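Fivel Two-Arm Bench: Set-Up Guide
Section 2. Planning What to Buy (before you buy it)

Search the guide Go Clear
Last updated 22 Feb 2022

Hi again! If you came straight from Section 1 you already know how the arms bolt down. I wrote this part second, but please read it with your wallet still in your pocket. I've planned four of these benches now, and each time the arms got all the attention in the budget meeting while the small stuff got squeezed in afterward on somebody's credit card.

2.1 Start with the job

1. Write down one job you want the bench to do in its first month. One! Mine was handling soft zippered pouches, which sounds like nothing until you price it.

2. Under the job, write what each hand has to do. With a pouch, one gripper has to get hold of an end and the other has to come in from the opposite side. That's your case for two arms, right there on paper, and it's what your finance people will ask for first.

3. Note the smallest thing a finger will have to close on, and the softest. For me those were a zipper pull and the edge of the pouch, and they ended up steering more of the order than the reach or the payload did.

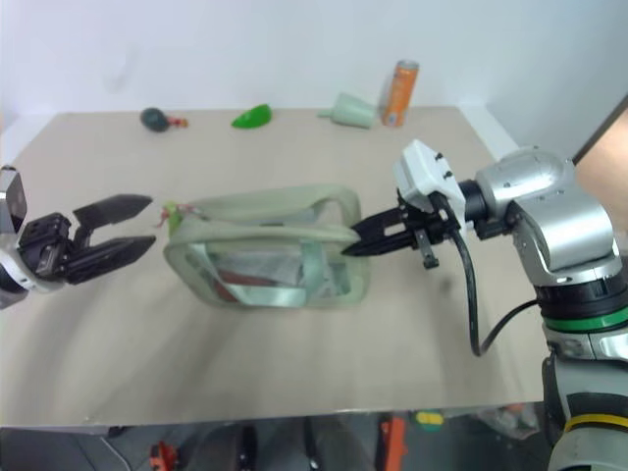 Fig. 2-1. Right gripper on the pouch end, left gripper open and coming in.

4. Now measure your table. I like a plain, light-colored top with a wall behind it, and I like some spare depth at the back for the other objects you'll be using. Allow for both arms being stretched out toward the middle at once (people measure them folded, I did it myself).

Note: Your cables need room too. A cable that runs from the gripper mount has to have enough slack for the wrist to turn, and slack has to go somewhere. Leave it a clear spot on the table or past the edge.

2.2 The budget sheet

I keep mine in a plain spreadsheet with five lines. You can get fancier, but I never have.

5. Line one, arms and controllers. Use the written quote, with shipping. If the quote has an expiration date, put that in the next cell over, in red.

6. Line two, grippers and fingers. Keep this separate from the arms even if it's all coming from one supplier. Fingers get swapped and arms mostly don't, so you'll be back on this line again and again. On my last bench I put down $818 for spare fingers and pads and spent nearly all of it by July.

7. Line three, cameras and mounts. Budget for a view of the whole table plus a close one at the wrist. I tried to save money with only the overhead view once and ended up ordering wrist mounts anyway, with rush shipping on top, which still annoys me.

8. Line four, power and cable. Price the power strips, the extension leads, the ties and the covers. Then add two more leads than you think you need.

9. Line five, things to handle. Pouches, cans, toy fruit, funnels, whatever your job calls for. It's a cheap line, so people leave it out, and then the bench sits waiting while someone goes shopping. I buy soft items by the 17, enough for a good long stretch at my pace.

Caution: Don't let anyone fold lines two and three into line one to make the sheet look tidy. When the total gets trimmed (it will!) you want everybody to see exactly what's being trimmed.

2.3 Picking fingers

This is where I get a bit preachy, sorry. Fingers are the part that touches your work, so choose them with the work in your hand.

10. Get sample fingers before you commit. Ask for a long, narrow pair for small parts, and a pair with a wide, flat face for anything soft or bulky.

11. Look at the grip surface. I'm fond of a fine diamond texture for slick materials. It's worth trying a smooth face as well if your items mark easily.

12. Check the opening. The fingers should open wide enough to go around the narrow way of your item with space to spare on either side, so a slightly crooked approach isn't a disaster.
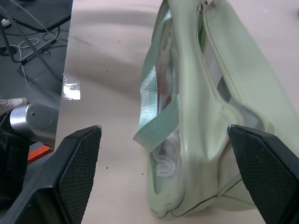 Fig. 2-2. Checking the opening: textured pads, with the pouch standing between them.

13. Try each pair full and empty. An empty pouch folds up on itself and a stuffed one pushes back, and a finger that's lovely on one can be hopeless on the other. Write down which pair you used. You won't remember.

Note: If your pouch has a strap, test with the strap in a few different spots. Handles flop wherever they like.

2.4 The walk-through

14. Before signing anything, ask the supplier for a walk-through with your own item on a table, both arms in play. Balogh did this for me without any fuss and Tratel wanted a fee, which they took off the invoice afterward, so ask about that too.

15. Bring the real thing. My pouch goes everywhere with me, tissue stuffing and all.

16. Ask to see the hardest moment of your job, and only that. For mine it's the stage with a gripper at each end, one on the zipper pull and the other on the far end of the bag.

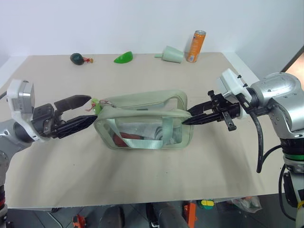 17. While you're there, stand where your operator is going to stand. Can you see the fingertips past the wrist housings? Could you reach your stop button? If the answer's no, you may need a bigger table or a different arm spacing, and it's far cheaper to find out now.

18. Go home, wait a day, then fill in the budget sheet again from scratch without looking at the first one. Compare the two. Any line that moved a lot is a line you don't understand yet, so call the supplier about it.

Caution: Plan floor space as well as table space. Tools and adapters collect under a bench faster than you'd believe, so I now add a shelf unit to the order and keep the walking path taped off.

2.5 Timing

Order the fingers and mounts on the same day as the arms, even if the arms take longer to arrive. My arms once took 70 days and the mounts took 21, and having the mounts early meant I could get the brackets drilled and the cable lengths worked out. If you're on a yearly budget, check whether your money has to be spent or only committed by the cutoff. I've been caught by that one too.

When the boxes show up, go on to Section 3 and count your bolts before you throw out any packing foam.

Comments (3)

Jenő Antal
The two-sheet trick in step 18 saved me. My cable line doubled the second time. Do you put software licenses in line one or on their own?

benchmouse
We skipped the sample fingers and regretted it. Ours were too wide for zipper pulls and the return window had closed. Seconding step 10.

R. in receiving
@Jenő Antal I give licenses their own line because they renew. Also does anyone know if the Itetti mounts fit the older wrist plate?

Related sections
Section 1. Bolting Down the Arms
Section 3. Unpacking and Checking Parts
Section 4. Cable Runs and Strain Relief
Budget sheet, blank copy
Swapping Gripper Fingers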